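Ticket 3131 – Glass coffee table, teardrop top: rocks at the narrow end, marks on the glass
Product: Stosach coffee table, clear glass
Bought from: Jurier, Custdale branch
Opened: August 8, 2021
Status: Resolved

Customer's first message

The table has a clear glass top in a teardrop shape on a dark metal base. We bought it in February and it was fine for the first months. Now the narrow end dips when something is set down on it, and you can hear a click from underneath. There are also dull rings on the glass that do not come off with a damp cloth. Pictures attached.
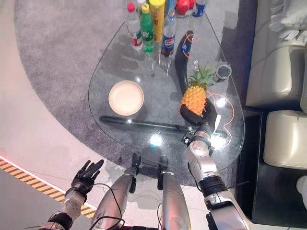
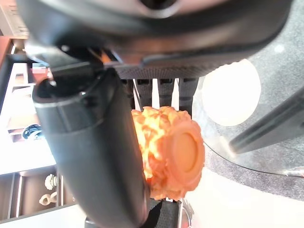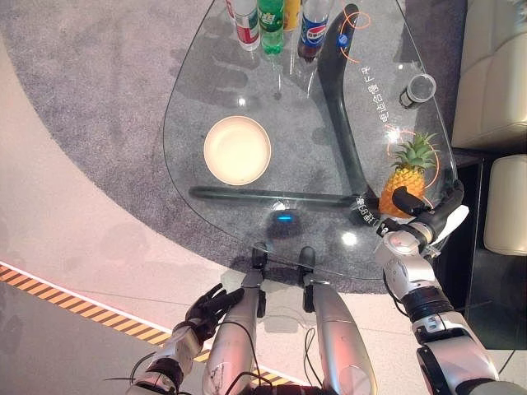 The rocking is the main problem and I would like that dealt with first. It started after we moved the table from a bare floor onto the carpet, but I can't say it was the same day. I have pushed down on the glass by hand in different spots. At the wide end nothing moves. At the narrow end, where the bottles are standing, it gives a little and clicks. The drinks usually end up there, as that keeps them out of the way. The straight black bar that runs across under the glass looks level to me, and I can't see a crack anywhere. I paid 399 for this table and would like to know if it is safe to keep using it.

Reply from Jurier support

Thank you for the pictures. Please take everything off the glass before you test it again, and do not sit or lean on it until we have sorted this out.

We need the following:

1. Does the table click on a bare floor as well? Two people should move it. Lift by the base and never by the glass.
2. Look at the clear pads between the glass and the metal. Are any missing, flattened or pushed to one side?
3. Are the bolts where the straight bar meets the curved leg tight? Use the hex key that came with the table. Stop when it is snug.
4. Is the whole base standing on the carpet, or is one foot over the edge?

About the rings: what have you cleaned the glass with so far?

Customer

Answers in the same order.

1. Moved it to the bare floor. Still clicks, but less. The dip is smaller too.
2. One pad at the narrow end has slid sideways and is half off the metal. The others are in place. The one that moved feels greasy.
3. One bolt took half a turn. The others were tight already.
4. All on the carpet. The carpet is a big one with a rounded edge, and there is plenty of room on all sides.

I have used warm water and a cloth, then dish soap, then a furniture spray. The spray made it worse – it left a film that shows up whenever the ceiling lights are on. I think the spray may have run down between the glass and the pads.

Reply from Jurier support

That fits with what you describe. Furniture spray has oils in it that keep the pads from holding. The glass then rests unevenly and clicks when there is weight on that end. We are sending a set of Wei clear pads, no charge. They should arrive within 10 days.

When you have them:

– Lift the glass off with a second person and lay it on a folded blanket.
– Peel off all the old pads, including the ones that look good.
– Wipe the metal and the underside of the glass with rubbing alcohol and let both dry.
– Press each new pad on for 30 seconds.
– Put the glass back and leave it empty overnight.

For the rings, use equal parts white vinegar and water on a soft cloth, wipe, then dry with a second cloth. If you see no change after two tries, the marks may be in the surface of the glass, and we would have to look at them separately. Please do not use a scouring pad or powder.

Customer

Pads came and are on. The old ones left some glue behind on the metal and it took a few passes with the alcohol to get rid of it. No click on the bare floor. Moved the table back to the carpet and pressed on the narrow end again – no click there either, and no dip that I can see.

The vinegar took off the film and most of the rings. One faint ring is left near the point. I can live with it. I'll be using coasters at that end.

Reply from Jurier support

Thank you for letting us know. We have noted the pad replacement on your order. Please check the bolts again in a month, as the one that was loose may settle a little more. If the click comes back, reply to this ticket and it will reopen.

Ticket closed.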